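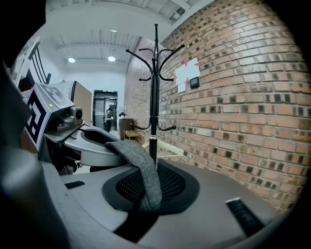 Replacing the Home Screen App on an Older Android Phone

Project report, Mobile Computing module, Povisstead College

1. Introduction

Most Android phones come with a home screen app, or launcher, chosen by the maker. It draws the icons, the widgets and the app drawer, and it is the first thing the user goes back to after closing anything else. On a new phone it normally feels quick. On a phone that is a few years old, pressing the home button can leave the user looking at a blank wallpaper until the icons come back.

There are many replacement launchers in the app stores, and a lot of them claim to make an old phone faster. The aim of this project was to find out if that is true on one particular phone, and if there is a cost in battery life or in lost features. The report covers two replacement launchers, Giller and Xu, compared with the one supplied by the phone's maker, Clorano.

2. Background

A launcher is an ordinary app in most ways. Android can close it when memory runs short, and when the user presses home it has to be started again from storage. This is called a cold start. If the launcher is still in memory, the return is a warm start and is much quicker.

Two things therefore matter. One is how long a cold start takes, and the other is how often it happens. A launcher that uses a lot of memory is more likely to be closed, so it can lose on both counts. The Clorano launcher includes a news page to the left of the main screen, an animated weather widget and a search bar that looks inside other apps. All of these are switched on when the phone is first set up.

Giller is a plain launcher with one scrolling list of apps and room for a few widgets. Xu sits between the two. It looks much like the maker's launcher and has themes and folders, but no news page.

3. Equipment

The phone was a Clorano handset with a 2000 mAh battery, bought second-hand. It was reset to factory settings before the tests and then loaded with the same set of everyday apps: a browser, a mail app, a camera, a map, a music player and two games. The phone had the last system update that Clorano released for it. Automatic app updates were turned off so that nothing would change between one test and the next.

Times were taken from the system log over a USB cable. A short script pressed the home button, waited for the launcher to report that its first screen was drawn, and wrote the time to a file. We first tried to time the launches by eye with a stopwatch, but our results for the same launch did not agree well enough to be useful.

4. Method

4.1 Cold start

The script forced the launcher to close, waited for the phone to settle, and then pressed home. This was repeated 200 times for each launcher. The phone was restarted before each set. The screen brightness was fixed, and mobile data and Bluetooth were off. Wi-Fi was left on, as the news page in the Clorano launcher will not load without it and we wanted to test each launcher in the state most people would use it.

4.2 Return from other apps

The second test was closer to normal use. The script opened each of the everyday apps in turn, stayed in it for a short while, and went back to the home screen. We noted from the log if the return was a warm start or a cold start.

4.3 Battery

The phone was charged fully and left overnight with the screen off, then used for a fixed routine of browsing and music the next morning. The battery level was written down at the end. This was done on two nights for each launcher.

5. Results

5.1 Cold start

The median cold start for the Clorano launcher was 1770 milliseconds. For Giller it was 857 milliseconds, so a little under half. Xu was between them, but nearer to Clorano than we had expected from its description in the store.

The spread was also different. Giller's times were close together. The Clorano times had a long tail, with a few launches taking much longer than the rest. Most of these slow launches came when the news page was fetching new stories, which we could see from the network entries in the log.

5.2 Return from other apps

With the Clorano launcher, coming back from either of the games was nearly always a cold start. Coming back from the mail app or the music player was nearly always warm. The browser depended on how many tabs were open.

Giller stayed in memory through everything except the larger game. Xu was closed by both games but survived the map, which the Clorano launcher often did not.

5.3 Battery

We found no clear difference. The two nights for the same launcher differed from each other by as much as the launchers did, so the test cannot separate them. A longer test would be needed, and the battery in a second-hand phone may be too worn to give steady results in any case.

5.4 A test with features turned off

This was not in the original plan. After seeing the slow launches in 5.1, we turned off the news page and the weather widget in the Clorano launcher and ran the cold start set again. The median fell by a good part of the gap between Clorano and Xu, and most of the long tail went away.

6. Discussion

On this phone a replacement launcher did make the home screen come back faster, and the difference with Giller was easy to notice in the hand. It did not make anything else faster. Opening the browser or the camera took the same time with all three, as the launcher only passes the request on to the system.

There were some losses. Giller does not show unread counts on icons, and the Clorano clock widget would not work outside its own launcher. Gesture navigation was unreliable with both replacements — the swipe up to recent apps sometimes showed a black screen first. This seems to come from the way the maker has tied its recent apps view to its own launcher, and we did not find a setting to cure it.

The result in 5.4 matters for anyone who does not want to install another app. Turning off the news page takes a few seconds and can be undone.

7. Limits of the work

Only one phone was tested, and it had been used by someone else before us. A phone with more memory would probably show fewer cold starts with any launcher. The forced close in the first test is also harsher than what Android does on its own, so the times in 5.1 should be read as a comparison between launchers and not as what a user would meet on every press.

8. Further work

The cold start script could be run on a newer Clorano model with few changes. We would also like to repeat the battery test with a new battery fitted, over at least a week for each launcher, and to record memory use during the game tests. The script and the log files are stored in the module's shared folder.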